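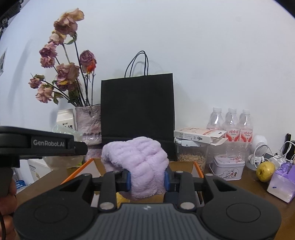

Home | Notebook | Visits | Parts list | Log in

Open day at Flodska, notes
May 2019

Written the same evening, so please forgive the order.

We came for the talk of Rajput about path planning, but I spent most of the time at the table with the hand-held grippers. The task was soft goods into a cardboard box. They let visitors try. I did the towel three times and I learned more than from the slides.

What I want to keep:

- Two grippers, one for each hand. My left hand was always late. I should practice it first with only one.
- If you close the jaws at the middle of the towel, it makes a thick ball and you do not see the box any more. At the corner it is better, but then it hangs and touches the flaps.
- Finger pads: ours at Gridik are too hard for cloth. Ask for a softer type. The price they told me was 299 for a set, I did not understand if this is with the screws.
- Flaps should be folded outside before start. I forgot two times.

The guide said a new person needs 31 tries before the movement is calm. I do not know how they got this number. Their best operator does 70 in one session, and after that the wrist is tired. My wrist was tired after 3.

Question I asked: what happens with a wet towel? They did not test it. For Rimport this is important, the laundry customer will not wait for dry. I write it here so we do not forget.

To do: write to Flodska for the pad sample. Ask also if we can come again in October, when they want to show the folding. Check if our table is the same height, theirs was more comfortable for me.

Slides are not online yet.

2 comments | 3 shares

Contact | © Gridik workshop notebook | Back to top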